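**Open-Day Demonstration Checklist - Household Handling Simulation**
Status: checked for the afternoon session, 2 p.m.

1. Visitor screen shows the robot's view at start-up. **Pass.**
2. Door task loads with the gripper open and short of the handle. **Pass.** Presenters should point out the black handle early, as it is hard to pick out against the dark blue door.

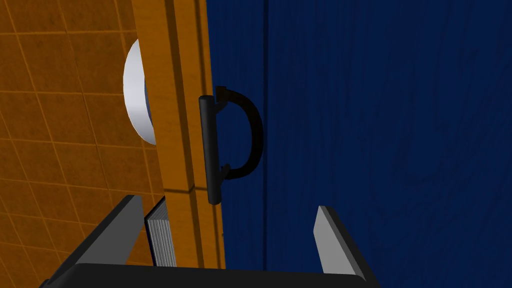

*Vullby Demonstration Unit, Clusten Training Center*

3. Stop command halts all simulated motion from the presenter's desk. **Pass.** Tested 7 times.
4. Session reset returns the room to its starting state within 60 seconds. **Pass with comment.** The first reset after start-up is slower than the rest. Run one before visitors are admitted.
5. Wall and floor surfaces load fully at close range. **Pass.**

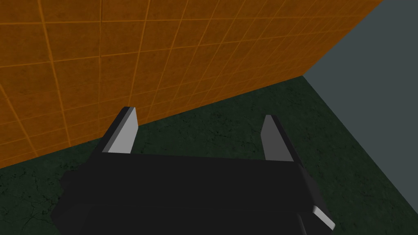 6. Contact warnings appear on the presenter's display only. **Fail.** Warnings also reached the visitor screen. Bassi has been asked to correct the display setting - recheck before opening.
7. Cabinet task: items on the top are in place before either arm moves. **Pass.** The goblet, bowl and figurine are to be named aloud for visitors seated at the back.

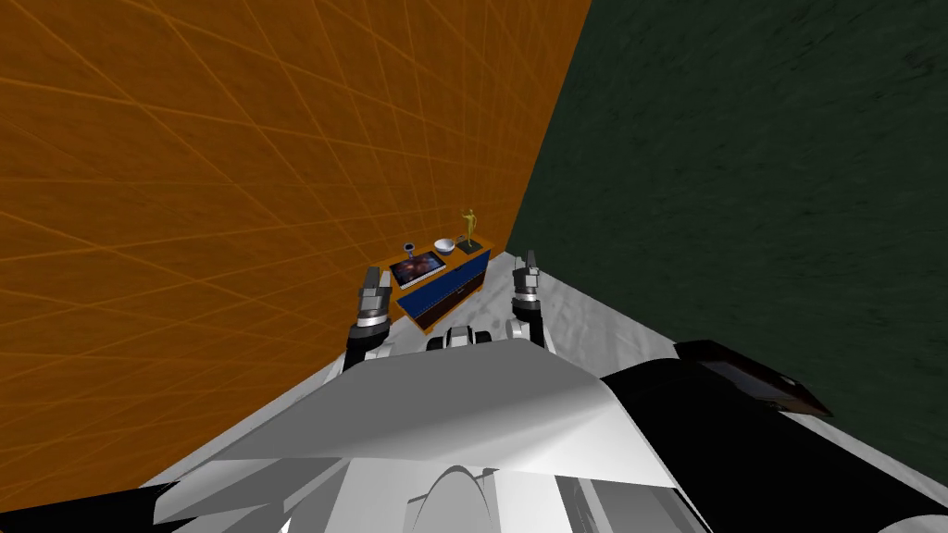 8. Both grippers respond to separate commands. **Pass.**
9. Uvside handout matches the task order. **Pass with comment.** Page 2 lists the cabinet task first. Correct before printing.

Open items: 6, 9. Release for public viewing is withheld until item 6 is signed off.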